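베도 기금 중간 보고
콘빌 아마추어 킥복싱 리그 상반기 진행 상황
2019년 7월 22일
받는 분: 엘린 롤런즈(Elin Rowlands) 담당관님

엘린 담당관님, 안녕하세요. 지난번 통화에서 "서식 말고 평소 말하듯이 써 주셔도 된다"고 하셔서 정말 말하듯이 씁니다. 읽다가 너무 수다스럽다 싶으면 굵직한 항목만 골라 보셔도 돼요. 그래도 돈 얘기는 뒤쪽에 있으니까 거기까지는 꼭 내려와 주세요!

나크데일 대회 이야기부터

제일 궁금해하실 것 같아서 먼저 적습니다. 나크데일 체육관 대회, 잘 치렀습니다. 원래 1월에 하려던 걸 난방 공사 때문에 봄으로 미뤘던 건 아시죠. 그때는 선수들한테 전화 돌리면서 속이 바짝바짝 탔는데, 미뤄진 동안 대진표가 오히려 두꺼워졌어요. 겨울에는 몸이 덜 만들어졌다며 빠지겠다던 선수들이 봄에는 줄줄이 하겠다고 나섰거든요. 대진을 짜는 입장에서는 행복한 비명이었습니다.

체육관 좌석이 905석인데 표가 700장 넘게 나갔습니다. 신청서에 제가 적었던 목표가 "절반만 채워도 좋겠다"였으니까, 저희로서는 엄청난 밤이었어요. 입장 줄이 주차장 쪽으로 휘어지는 걸 보고 코치들이 대기실에서 번갈아 나와 구경을 했습니다. 선수들은 못 나가게 했어요. 긴장한다고요. (그래도 몇몇은 화장실 간다면서 보고 왔더라고요.)

메인 경기는 60kg급이었습니다. 홈 선수가 첫 라운드에 로킥을 너무 많이 내주는 바람에 관중석이 조용해졌다가, 둘째 라운드부터 거리를 좁혀서 몸통 쪽으로 펀치를 넣기 시작하니까 소리가 확 살아났습니다. 판정까지 갔고 홈 선수가 졌습니다. 채점표를 나중에 다시 봤는데 제 눈에도 맞는 판정이었어요. 응원하던 분들은 아쉬워했지만 야유는 거의 없었고, 이긴 선수가 링을 한 바퀴 돌 때 박수가 길게 나왔습니다. 저는 그게 참 좋았어요.

다친 사람 이야기도 빼면 안 되겠죠. 코피와 멍은 있었고, 정강이가 많이 부어서 병원에 가서 사진을 찍은 선수가 한 명 있습니다. 뼈는 괜찮다고 했고 지금은 다시 체육관에 나옵니다. 경기를 중간에 세운 건 한 번인데, 심판이 아주 빨리 들어갔어요. 세컨드 쪽에서 너무 빠르다고 항의했지만 저는 그 심판 편입니다. 아마추어 대회에서는 일찍 세우는 게 맞다고 봐요.

심판과 계체

작년 보고서에서 제일 부끄러웠던 대목이 계체였지요. 저울이 두 대였는데 서로 다른 숫자가 나와서 난리가 났던 그 일이요. 올해는 베도 기금으로 저울을 새로 사고 대회 전에 검정을 받았습니다. 계체 시간도 대회 당일 오전으로 옮겼어요. 전날 저녁에 재면 무리하게 물을 빼고 오는 선수가 꼭 생기는데, 당일로 바꾸니까 다들 자기 몸무게에 가까운 체급을 고르더라고요. 처음에는 코치들 불만이 꽤 있었습니다. 멀리서 오는 팀은 새벽에 출발해야 하니까요. 그래서 먼 팀은 계체 순서를 뒤로 빼 주기로 했고, 그다음부터는 큰 말이 없었습니다.

심판 교육은 계획보다 늦어졌습니다. 강사 일정이 계속 밀려서 상반기 과정 가운데 뒷부분을 아직 못 했어요. 앞부분에서는 카운트 주는 법, 클린치에서 떼어 놓는 타이밍, 링닥터 부르는 신호를 다뤘습니다. 해 보니까 신호가 사람마다 다르더군요. 누구는 손을 머리 위로 올리고 누구는 가슴 앞에서 돌리고. 이번에 하나로 정했고, 링 사이드 탁자마다 그림을 붙여 두었습니다. 뒷부분인 채점 실습은 가을 대회 전에 반드시 끝내겠습니다. 이건 제 약속으로 받아 주세요.

채점에 대해서는 하나 더 말씀드리고 싶어요. 올해부터 라운드마다 채점표를 걷습니다. 예전에는 경기 끝나고 한꺼번에 걷었는데, 그러면 마지막 라운드 인상이 앞 라운드 점수까지 끌고 가는 일이 생겨요. 종이를 걷으러 뛰어다니는 사람이 따로 필요해서 좀 번거롭긴 합니다. 그래도 계속할 생각입니다.

표 판매와 지메오

표는 처음으로 지메오(Zimeo)에서 팔았습니다. 결론부터 말하면 반은 만족, 반은 골치였어요. 휴대전화로 사고 휴대전화로 들어오니까 입구가 빨라진 건 확실합니다. 그런데 가족 할인 설정을 제가 잘못 넣는 바람에 첫날 산 분들한테 할인이 안 붙었어요. 제 실수라 일일이 연락해서 차액을 돌려드렸습니다. 연락이 안 닿은 분들 몫은 따로 빼 두었고, 회계표에도 다른 줄로 적어 놨습니다.

나이 드신 관객 중에는 종이표를 찾는 분이 꽤 있었어요. 콘빌 시내 체육용품점에서 종이표를 조금 맡아 팔아 줬는데 금방 동이 났습니다. 가을에는 종이표를 더 찍을 겁니다. 그리고 지정석 문제! 이번에는 링 사이드만 지정석이고 나머지는 먼저 앉는 사람이 임자였는데, 출전 선수 가족이 늦게 와서 뒤쪽 구석에 앉은 경우가 있었습니다. 자기 아이 경기를 기둥 옆에서 보셨다고 메일을 주셨는데 읽으면서 너무 죄송했어요. 가을에는 선수 가족 구역을 따로 두겠습니다.

유소년반과 여자부

유소년반은 여전히 헤드기어에 정강이 보호대, 얼굴 타격 없는 규칙으로 합니다. 부모님들이 가장 많이 물으시는 게 "언제부터 진짜 경기를 하느냐"인데, 저희는 급하게 올리지 않아요. 미트를 제대로 치고, 맞았을 때 눈을 감지 않고, 졌을 때 상대 코너에 가서 인사할 수 있으면 그때 이야기합니다. 이번 대회에서는 본경기 전에 시범 스파링을 보여 드렸는데 관객 반응이 제일 따뜻했던 순간 중 하나였습니다. 어떤 아이는 끝나고 나서 심판한테 자기가 이겼느냐고 세 번을 물었어요. 시범이라 승패가 없다고 해도 끝까지 궁금해하더라고요.

여자부는 올해 처음으로 체급을 나눠서 대진을 짰습니다. 예전에는 인원이 적어서 몸무게 차이가 꽤 나는데도 그냥 붙인 적이 있었고, 그게 늘 마음에 걸렸어요. 이번에는 옆 지역 체육관들에 일찍 연락해서 상대를 찾았습니다. 한 경기는 상대 선수가 감기로 못 와서 무산됐는데, 그 선수가 대회장에 와서 다른 경기를 끝까지 보고 갔습니다. 가을에 꼭 다시 붙여 주고 싶어요. 탈의실은 여전히 모자랍니다. 나크데일 쪽에 회의실 하나를 더 쓸 수 있느냐고 물어 놓은 상태고 답을 기다리고 있어요.

훈련 장소

평일 훈련은 콘빌 강변 체육관에서 그대로 합니다. 여름이라 덥습니다. 정말 덥습니다! 창을 다 열고 선풍기를 돌려도 샌드백 쪽은 숨이 막혀서, 요즘은 저녁 늦은 시간으로 옮겼어요. 늦게 끝나니까 학생들 귀가가 걱정돼서 학생반만 앞 시간에 둡니다. 매트는 가장자리가 벌어진 데가 있어 테이프로 붙여 쓰고 있고, 교체 비용은 하반기 항목에 들어 있습니다. 링 로프는 봄에 새로 감았습니다. 바닥 캔버스는 한 시즌 더 쓸 수 있겠다는 게 코치들 의견이에요.

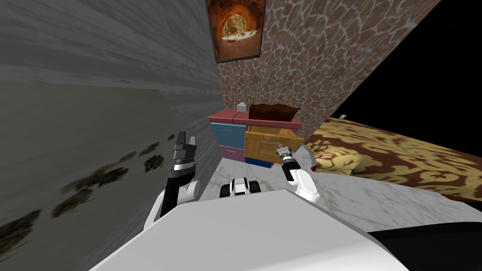

콘빌 리그 소식 제2호

돈 이야기

약속드린 대로 여기 있습니다. 상반기 지원금은 저울, 링 로프, 의료진 사례비, 심판 교육 앞부분, 나크데일 대관료에 썼습니다. 영수증은 항목별로 묶어 따로 보내 드렸어요. 의료진 사례비는 계획보다 더 나갔습니다. 링닥터를 한 분 더 모셨거든요. 한 분이 대기실에서 선수를 보는 동안 경기를 멈춰야 했던 작년 일이 생각나서 그렇게 했고, 덕분에 진행이 끊기지 않았습니다. 모자란 부분은 표 수입에서 메웠습니다.

반대로 홍보비는 남았습니다. 포스터를 크게 찍으려다가 작게 찍었고, 동네 가게들이 공짜로 붙여 줬어요. 남은 돈을 유소년 헤드기어로 돌려도 될지 여쭙고 싶습니다. 지금 쓰는 것 중에 턱끈이 헐거운 게 있어서 코치들이 매번 다시 조여 줘야 해요. 항목 변경 신청서가 필요하면 어떤 양식인지 알려 주세요. 지난번에 제가 옛날 양식으로 냈다가 다시 썼던 거 기억하시죠? 이번에는 한 번에 제대로 내고 싶습니다.

심판 교육비 나머지는 아직 손대지 않고 그대로 두었습니다. 가을 전에 쓸 예정이고, 혹시 강사 일정이 또 밀리면 바로 말씀드릴게요.

가을에 다시 나크데일로

대회 날 밤에 링 아나운서가 흥에 겨워서 "올해 안에 다시 오겠습니다!" 하고 외쳐 버렸습니다. 저하고 상의한 말은 아니었는데, 관객 반응을 보니 물릴 수가 없더라고요. 그래서 다음 날부터 일정을 뜯어고쳤습니다. 원래 가을에는 강변 체육관에서 작은 교류전만 할 생각이었는데, 교류전을 접고 나크데일에서 정식 대회를 한 번 더 열려고 합니다. 체육관 쪽에서는 날짜 후보를 두 개 줬고, 하나는 배구 리그와 겹칠 수 있어서 확답을 기다립니다.

대진은 벌써 말이 나오고 있어요. 60kg급 재대결을 원하는 사람이 많습니다. 진 쪽은 당장이라도 하겠다고 하고, 이긴 쪽 코치는 시험 기간과 안 겹치면 하겠다고 했습니다. 저는 욕심이 나지만 두 선수 다 학생이라 학교 일정이 먼저예요. 중량급은 사람이 모자라서 다른 지역 체육관에 편지를 보냈고, 두 곳에서 관심 있다는 답을 받았습니다.

걱정되는 건 코치들 체력입니다. 큰 대회를 한 해에 두 번 하는 건 처음이라서요. 봄 대회 끝나고 다들 일주일쯤 목이 쉬어 있었고, 링을 철거하다가 허리를 삐끗한 코치도 있습니다. 가을에는 링 설치와 철거를 업체에 맡기고 싶은데 견적이 아직 하나밖에 없어요. 하나 더 받아서 비교한 다음 보내 드리겠습니다.

부탁드릴 것

담당관님께 여쭐 것을 모아 보면 이렇습니다. 홍보비 남은 것을 헤드기어로 돌려도 되는지. 가을 대회를 하반기 계획 변경으로 넣어야 하는지, 아니면 교류전 항목 안에서 처리해도 되는지. 그리고 베도 기금 로고를 링 코너 패드에 넣어도 되는지요. 봄에는 현수막에만 넣었는데 중계 영상에 거의 안 잡혔어요. 코너 패드는 계속 화면에 나옵니다.

가을 대회 때는 꼭 직접 와 주세요. 봄에는 출장 때문에 못 오셨으니까 이번에는 링 사이드 자리를 미리 빼 두겠습니다. 땀이 조금 튈 수 있으니 밝은색 옷은 피하시는 게 좋아요. 답은 메일로 주셔도 되고 저녁 훈련 시작 전에 사무실로 전화 주셔도 됩니다. 훈련이 시작되면 전화벨 소리가 안 들려요.

콘빌 아마추어 킥복싱 리그 운영 담당 드림

붙임: 상반기 회계표, 나크데일 대회 경기 결과, 링 설치 업체 견적서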